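**Ching-wen Yen** is a mechanical engineer and the founder of Vuline, a maker of small wind turbines in Ristbridge. She holds 2 patents, one of them for a tail vane she has since called a mistake.

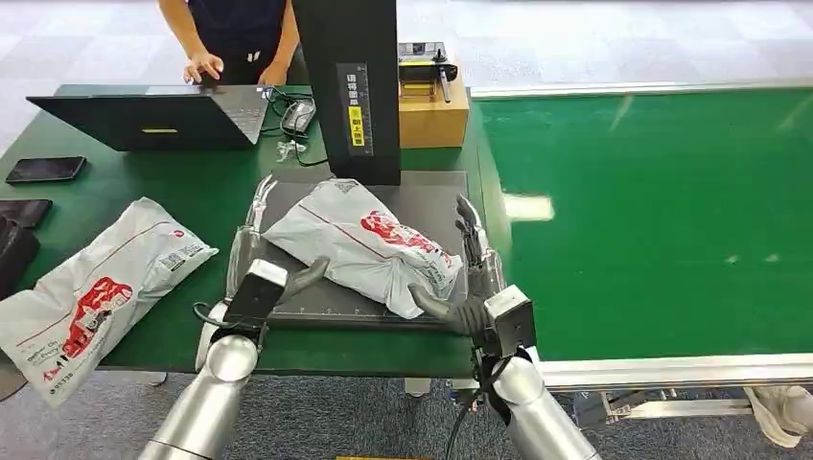
Yen started Vuline with Arūnas Tamošiūnaitė, who sold the first 50 turbines, mostly to relatives. Early blade repair kits went out in white plastic mailer bags much like the one lying on the dark gray platform, with instructions for a different model.

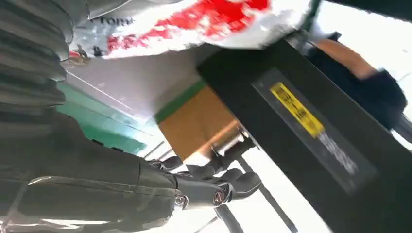 The Sial, a 5-kilowatt machine, followed in June and ran at Zamuvberg for more than 30 months.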